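Finally learning to play behind the beat

Posted 2020-04-03

So I've been stuck indoors with my clarinet and a pile of old records, and I have decided that this is the spring I fix my time. My rushing, I mean. Anyone who has ever sat next to me on a bandstand knows exactly what I'm talking about (sorry, Man-lok).

A bit of background for new readers. I play second reed in the Krasniqi Street Seven, a trad band that meets over a hardware store in Gandorlow and has had anywhere from five to nine people in it for as long as I've been going. We play the old stuff, mostly tunes in B flat and E flat, and we play them too fast. Our drummer blames the banjo. The banjo blames me!

Kyriaki Ververidis, who leads the band from the trombone chair, sent us all home with a job to do. Pick one slow tune, set the metronome, and play it at the same speed every day until it stops feeling like punishment. I picked a blues we do as a closer. It's supposed to sit at a nice easy walk, and when I recorded myself the first night I had gained so much ground by the last chorus that it sounded like two different songs.
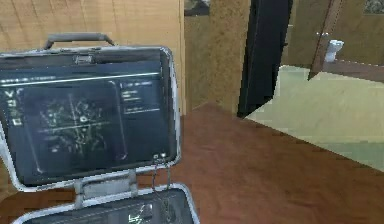
Rugged portable on a wooden desk, handle and all.

What helped most was turning the click down. I had it beating on all four, which made me feel safe, and then I would fall apart the second it stopped. Man-lok Chiang, our bass player, told me to set it to two and four only. Oh, it was awful at first. I kept flipping the beat around and ending up on one and three without noticing. But after a week or so I could hang on for a full chorus, and then two, and then one night I got through the whole tune and landed right where I should.

The other thing is breathing. I was snatching a breath at the end of every phrase and coming in early because I was nervous about coming in late. Now I sing the line first, walking up and down the hall, and I mark the breaths in pencil. My chart is a mess.

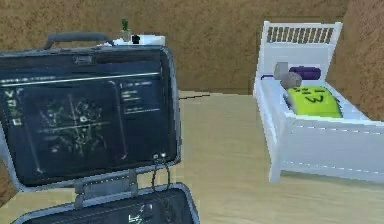
Black case, open, with a little white crib on the right.

I've also been listening a lot. There's a box of 78s I bought at an estate sale in Wavden last June, 205 of them, and plenty are scratched past saving, but the good sides are so relaxed! The clarinet just floats over the top and drops the notes in when it feels like it. I put on the same three minutes over and over with my horn in my lap and don't play a thing.

We were booked for the Restska picnic this summer and I have no idea if it will happen. If it does, come find us by the bandstand, and if we're rushing, please yell at the banjo.

Next up is long tones, which I have been avoiding since high school. My reeds are down to the last two in the box, so they'll have to be soft ones.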